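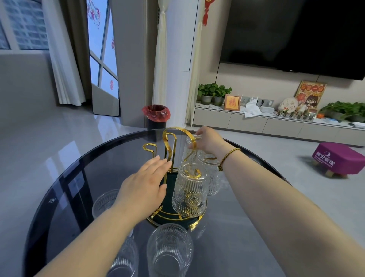

What stopped the glass-handling trial at Clorkereck?
A gripper fault. The arm closed with more force than it was set for, cracked a tumbler at the rim, and kept its grip for 60 seconds after the stop button was pressed.

Glass handling: fault notes and gallery
Posted 2025-02-26 by Diane Campbell

The Purves arm is meant to load and unload drinking glasses on household racks. Before any run, a person does the same job by hand so the arm has something to be compared with. The hand work is the subject of this gallery. The fault is written up underneath for anyone who has to sign off on the next run.

Picture 1. Loading a gold-colored cup rack by hand. The glasses are clear and ribbed, and they go on upside down over the hooks. One hand is on the rack and the other has the glass. Ribbed glass is the harder case for the arm, as the force reading jumps when the fingers cross a rib.

What happened
The fault came on run 849. The arm had picked up a tumbler and was moving it toward a hook when the force reading dropped to zero. The controller took that to mean the glass was slipping and tightened the grip. It tightened again on the next reading. Ornella Sanna heard the crack and pressed stop.

The arm stopped moving at once, but the gripper did not open. It is built to hold on when power is cut, so that it doesn't drop things, and the release only works after a timer runs out. Ornella stayed back until it let go. There were no injuries. We swept the floor and the bench twice and threw out the other glasses from that run.

Cause
A sensor cable from Plustel had worn through where it bends at the wrist. The cable was due for a check every 200 runs. The last 2 checks were marked as done in the log, but the log doesn't say who did them — we are still asking.

A zero reading should have been treated as a lost sensor. The Mernosent control software had a setting for this and it was switched off in November, during testing with plastic cups, and never switched back on.

What has changed
The setting is on and locked. Cable checks now need a name. The release timer has been shortened, and there is a hand release on the outside of the guard. Eye protection and cut-resistant gloves are required for anyone clearing broken glass.

Still open
The arm is parked until the new cable has been fitted and tested with plastic cups. Ornella has the part on order. Questions about the log should go to Diane.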